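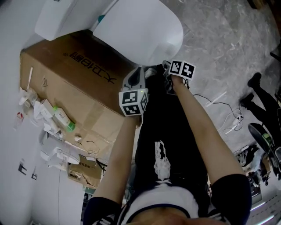

Rimbridge is building a new bus station, and on April 2, 2019 it let the public in to look at the half of it that exists. I went because I have waited for buses in the old one for most of my adult life and wanted to see what I'd be waiting in next.

Sign-in was at a trestle table in the car park, where they took our shoe sizes and gave us boots. Mine had been worn by someone with strong opinions about socks. There were 38 of us, split into two groups, and I landed in the one led by Prys Nicholas, the project architect from Drandar. He talks quickly and walks backward, a nerve-racking combination on a building site.

The big move is the roof. It runs 135 feet along Bellis Street in one long fold, held up on timber columns that lean out over the bus bays. Prys told us the lean keeps the rain off people boarding. A man near the back asked what happens when the rain comes from the other direction, as it does in Rimbridge from October on. Prys said there was a screen. The screen was not up yet. We all looked at the place where it would go.

Inside, the waiting hall is taller than I expected and already has a good smell of sawdust. The windows face the river on one side and the back of the carpet warehouse on the other, and the benches have been arranged, bravely, to face both. There will be 17 bays, up from the present eleven. How many buses will be in them is a question for the county.

Hashini Majumder, the structural engineer, took over for the basement. I liked her a lot. She showed us where the old canal wall turned up in January, right where a footing was supposed to go, and how they bridged over it with a concrete beam. It cost them a month. The wall is staying, lit from below, behind a glass panel in the corridor to the restrooms — so everyone will see it sooner or later.

Then up a temporary stair to the roof deck, which may become a café if anybody bids for it. Lovely view. Very windy. My leaflet went over the side and is now, I suppose, the river's.

The tour was billed at 30 minutes and took nearly twice that, mostly owing to questions about parking. We finished with tea in the site office beside a cardboard model, where a child had put a plastic dinosaur in bay four. Prys left it there.

Boots go back in the blue bin by the gate. The next open day hasn't been announced, but they're keeping a list at the library, second floor, ask at the desk.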